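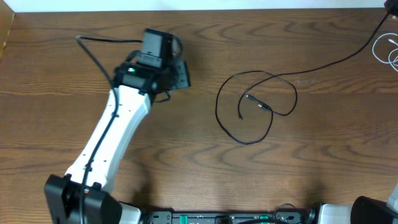 Cable sorting, part 1. I've been putting this off since the move and October seems like as good a time as any.

The rule I set: every cable comes out, goes on the table, and gets decided on before the next one. No "maybe" pile. I had a maybe pile in the last apartment and it came with me in two boxes.

Black ones are the worst. White cables I can usually place by the plug or by how yellow they've gone. Black ones all look like they came with the same thing.

Keep so far: anything that fits something I own and have used this year. That covers the reading light, the speaker, the old Panisier radio in the kitchen and the bike lamp.

Go so far: anything for a phone I don't have anymore. Also a charger for a Zulton camera I sold with the charger still in my drawer. Sorry to whoever bought it.
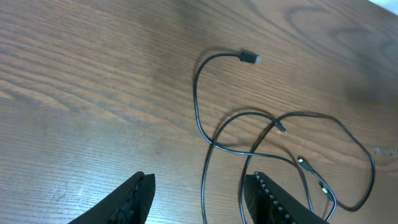 Black USB cabling, one big plug, three small ones. Untangling before deciding.

I can't always tell micro-USB from USB-C at arm's length, so I keep one known cable of each kind next to me and hold the mystery end up to it. Faster than trying it in every device in the house.

For untangling: find both ends first and pull them clear of the loops. Then work from one end. If you start in the middle you just move the knot along.

Don't wrap them around your hand and elbow. I did that for years and it puts a twist in every turn. Lay it in loose loops the width of a dinner plate, let it go the way it wants to, then put a strap around it.

I'm using the cloth straps from Jolport. They're fine. The 26 pack was cheaper per strap than the 13 pack, and I'm already wondering if I should have ordered more.

Labels: masking tape folded over near the plug, with the name of the device in pen. I tried printed labels once and they peeled off by summer.

Someone asked where the rejects go. There's an electronics drop-off bin at Mekonnen Hardware, by the side entrance. They take cables and chargers, no batteries.

Someone else asked about storage. Shoebox, straps facing up so I can read the tape. Long cables at the back. I looked at a drawer organizer and it would have held half of what I have.

Stopping for dinner. The table is needed for eating, so whatever is still on it goes back in the box until tomorrow. Power adapters are next, and I don't expect to enjoy those either.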